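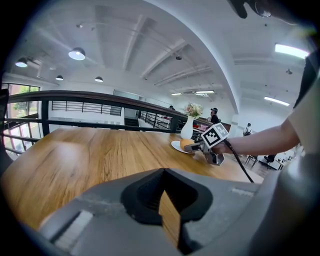
4. Choosing a spot for your Otell table lamp

Now that the shade is on, it's worth taking your time over where the lamp will live. Most of us put it down near the socket and never move it again, which is a pity, as a few inches can make all the difference!

4.1 Stand the base on a firm, level surface. A dining table is fine, and so is a sideboard or a sturdy shelf.

4.2 Keep the shade at least 25 cm away from curtains, paper and dried flowers.

4.3 Run the cable down the back of the furniture – never across a walkway – and plug it in.

4.4 Press the button once for the low setting and again for the bright one. If you mostly want the lamp for meals, try the low setting first and give your eyes a minute or 2 to settle, 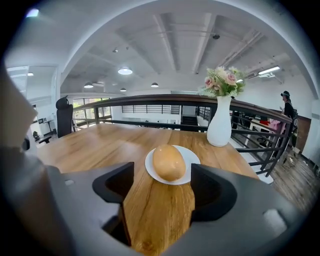 and then turn the shade a little at a time until the light falls softly over the table and doesn't dazzle whoever is sitting opposite.

Note: A faint smell during the first evening is normal and soon fades.

Caution: Always unplug the lamp before changing the bulb, and let the old one cool fully. Spare bulbs are sold under part number 3022.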